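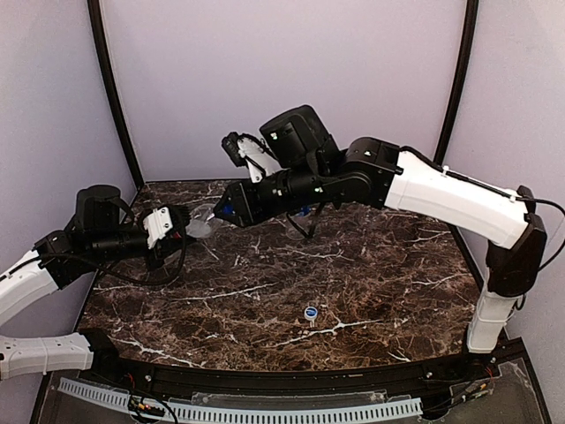 Home | Topics | Ask a Question | For Teachers | Glossary
Last updated: Sunday, December 15, 2019

How Do You Plan for a Robot?

Suppose your school in Stollesville decided that it would like a pair of robot arms – the kind that sit on a table and pick things up. You might think the hard part would be choosing which ones. Choosing is a lot of fun, and we will get to it, but grown-ups who buy equipment for a living usually start somewhere much less exciting, with a pencil and a piece of paper and the question "What job do we want done?"

It sounds like such a plain question! But think about it for a minute. An arm that moves plastic cups from one spot to another doesn't need to be nearly as strong as an arm that lifts car doors. A strong arm costs more, weighs more, and needs more space and more safety gear around it. If all you want to move is cups, you would be paying for muscles that never get used.

So let's say we wrote down "pick up light things from a table." Now we can start a budget. A budget is a plan for money, made before you spend it. You may have made one yourself if you ever saved up your allowance for something big.

Let's pretend our school has $2806 to spend, left over from the May fair and a very good year of bake sales. And let's pretend that a small arm costs $700. We want two of them, so they can work together, and that comes to $1400. Take that away from $2806 and we have $1406 left. Hooray, we're rich!

Well, hold on. An arm can't do much in its box. It needs a sturdy table to be fastened to, and power to make its motors turn. It needs cables, little circuit boards that carry the messages, and something to keep all those wires tidy. It needs a gripper, which is the part that works like your finger and thumb, and sometimes the gripper is sold separately (always check!). You may also want walls around the table, so that things stay where they belong and elbows stay out of the way.

Planners in the town of Gemthorpe have a nice habit that you can borrow. They make 3 columns on their paper. The first is for things you buy once, like the arm and the table. The second is for things that wear out, like gripper pads and cables that bend back and forth all day long. The last is for things that aren't objects at all, like the time it takes people to learn how to use the new machine. People often forget that last column, and then the robot sits under a sheet until summer.

You should save a bit of money for surprises, too. A part might break, or you might find that your table is the wrong height. How much to save is up to you and your class to talk over.

Now for the shopping. It's smart to ask more than one store for a price, and to ask each of them the same things. How long will it take to arrive? Can we buy spare parts? Who do we call if it stops working? The cheapest arm might not be such a bargain if a new gripper pad has to come from the other side of the world.

Try it yourself: pick a job at home or at school that you would like a robot arm to do, and make your own columns. Ask a grown-up to help you guess at the prices, and put a question mark next to any that you aren't sure of.

Home | Topics | Next: What Is a Motor?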